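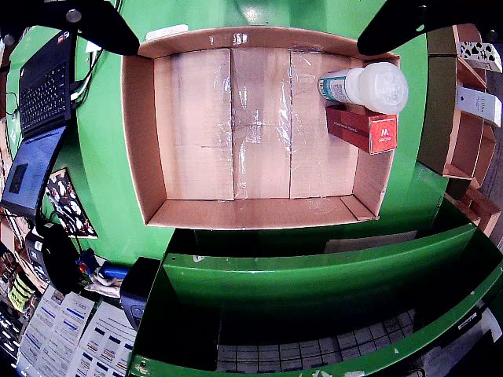

木曜 夜 段ボールのトレイ

帰宅、8時すぎ。ごはん後回し。忘れないうちに書く。

今日もほぼ一日トレイのこと。緑の作業台の真ん中にでんと置いてあって、あれだけで場所の半分は取られてる気がする。段ボールの浅い箱。壁は四方とも低い。底は平らな板を横に並べて透明の梱包テープでつないだやつ。テープがしわしわで、蛍光灯の下だとそこだけてかてか光る。自分で貼ったのに見るたびいらっとする。

貼り方が下手。空気が入る。途中で指にくっついて、引っぱったらよれて、もういいやとそのまま押さえた。定規の背でしごけばよかったと後から思い出すやつ。毎回思い出すのが後。

真ん中の板の横の折り目も気になる。もとの箱の折り目がそのまま残ってる。表に使うんじゃなかった。裏返せば少しはましだったかも。でももう貼っちゃったし。

上の縁に印字入りのテープの切れはしがついたまま。はがそうとして、紙の表面ごとむけそうだったのでやめた。そのまま。

中に入れてるのは今のところ、赤い箱と、白いボトル。右上の隅。赤い箱を右の壁にぴったりつけて、その上にボトルを寝かせてある。キャップが右向き。ボトルは青緑と白のラベル。立てたほうがいいのか寝かせたほうがいいのか、昼じゅう考えてた。立てるとトレイの壁よりずっと高くなって、袖がひっかかる。寝かせると転がりそうで落ち着かない。どっちも嫌。とりあえず寝かせ。

赤い箱は白いマークがWに見える。反対から見たらMかもしれん。どうでもいい。でも赤が一個あると台の上がしまって見える。緑に薄茶に赤。クリスマスっぽい。12月だし。

午後

Omdaleの棚板の件、まだ返事なし。Fedonの浅い引き出しにするか、もうこのまま段ボールでいくか。引き出し、カタログで見たら4000円。うーん。段ボールはただ。ただに勝てるものはなかなか無い。でも底がテープなのは正直しんどい。重いもの入れたら継ぎ目から下がるだろうし。

そもそも何でトレイがいるのかというと、小物がノートパソコンのほうへじわじわ攻めてくるから。台の左側、パソコン開きっぱなし。画面の青がずっと目に入って疲れる。暗いウィンドウがひとつ出たまま。閉じればいいのに閉じない。右からは黒いケーブルがぞろぞろ上のほうへ。白いのも一本、輪っかになって一緒にいる。これをまとめるのが今週の宿題だったはず。先週の宿題でもあった。

ケーブル用の面ファスナー、Gislerの袋に2本残ってるはずなんだけど見あたらない。引き出しの奥? 鞄? 明日探す。

パソコンの手前には黒地に白い丸がたくさん並んだ板。これはさわると怒られるので(自分に)さわらない。移動させるときは水平に、ゆっくり。と書いておかないと忘れる。

その下のほうが一番だめ。丸い黒いやつ、そこから黒いコードがだらん。横に青い筒っぽいの、赤いの白いの、白い袋だか布だか。ごちゃっと固まってる。「あとで分ける」の山。先月もあそこにあった。たぶん中身は少しずつ入れ替わってる。山だけ残る。川みたい。

トレイにあの山を全部入れてしまえば台はきれいに見える。でもそれだと山が引っこしただけ。わかってる。わかってるけど一回やりたい。

夕方

トレイの幅、測っておけばよかった。メモに「185」とだけ書いてあるけど何の数字か思い出せない。ミリ? 棚の奥ゆき? 引き出しの高さ? 単位を書けと何度言えば。Bumachのメモ帳、紙はいいけど欄が小さくて単位まで書く気がしない。言いわけ。

仕切りを入れる案。
縦に切った段ボールを底の継ぎ目に合わせて立てる。継ぎ目がちょうど縦に走ってるので目安になる。部屋が3つできる。右がボトルと箱、真ん中が毎日使うもの、左が行き先未定。左がまた山になる未来が見える。でも壁が低いから山にも限度がある。あふれたら片づける、という決まりにする。したい。

仕切りの固定もまたテープか。テープの上にテープ。うっ。切りこみを入れて十字にかませるほうがきれい。ただカッターの刃がもうだめで、段ボールの断面がぼそぼそになる。刃を買う。これは絶対。帰りに寄るつもりが閉まってた。

底の折り目は、裏からもう一枚当てればいけるかな。折り目と直角になるように段ボールの目をそろえる。目が同じ向きだと一緒に折れる。前にやって失敗してる。今度は向きを先に鉛筆で書く。矢印。大きく。

壁の高さはこのままでいい。低いから手を入れやすいし、中が全部見える。深い箱だと下のほうに何があるか忘れて、同じものをもう一個買う。そういうので電池が山ほどある。

色の話。内側が明るい薄茶なのはいい。白いキャップとかはちょっと見えにくいけど、黒い小物はすぐ見つかる。緑の台に直に置くと小さいねじなんかほんとに消えるので。白い紙を敷く案もあったが、紙がずれるからなし。貼るとまたテープ。なし。

テープといえば、透明のは上からマジックで書けるのはえらい。部屋ごとに名前を書くか。「毎日」「たまに」「?」。「?」に全部行きそう。やっぱり書かない。

夜、つづき

お湯わかしながら。

引き出しはやめることにした。4000円あったら刃とテープと、まともな段ボールの板も買えておつりで何か食べられる。しばらく今のトレイを使ってみて、底が抜けたら考える。抜ける前に考えろという声も聞こえるけど。

棚板のほうはもう一回だけOmdaleに聞く。短く。前のが長すぎて読まれてない可能性。要点だけ、寸法と色と、いつ来るか。寸法……185は何なんだ。

ボトルの置き場も決めたい。あの隅、箱の上だと二段になって、下の箱を出すたびに上をどけないといけない。一日に何回もやるとじわじわくる。並べて置けば済むけど右の部屋の床が埋まる。なら箱を縦に? 倒れるか。壁にもたせれば。いや壁が低い。堂々めぐり。寝る前に考えることじゃない。

明日やること
刃を買う(絶対)
ケーブル、せめて黒いのだけでもひとまとめに
面ファスナー捜索
仕切りの型紙を新聞で
Omdaleに連絡、短く
左下の山、ひとつでいいから行き先を決める
185の正体
パソコンのウインドウ閉じる。これは立ったまま五秒でできる

全部は無理。刃と山のひとつ、これだけできたら勝ち。

あと台のふちを拭く。段ボールを切った粉がどうせまた出るから、切ったあとに拭く。先に拭くと二度手間。いつも先に拭いてしまう。切る、拭く。順番。

テープも安いのはやめて、もう少し厚みのあるのにしよう。薄いやつはロールからはがす時点で縦にさけて、端っこを爪でかりかり探すことになる。今日も一回やった。端を折っておけばいいだけなのに折らない。明日は折る。

型紙のことで思いついたので追記。仕切りはトレイの内側ぴったりに切らないで、ほんの少し短く。ぴったりだと壁が外にふくらむ。ふくらむと四すみが浮いて、ものが転がる。ボトルがまっさきに行く。短めに切って、ゆるかったら紙をはさむ。長いのは切り直せるけど、短すぎはもう一枚いるので加減。一枚目は失敗するつもりでぼろい板から使う。いい板は二枚目から。

切りこみは板の厚みと同じ幅。前に線一本で切って無理にさしこんだら、板がつぶれてくしゃっとなった。二本線。間を抜く。これも鉛筆で先に。

あ、お湯わいてる。とっくに。

ごはん食べて寝る。刃。刃を忘れるな。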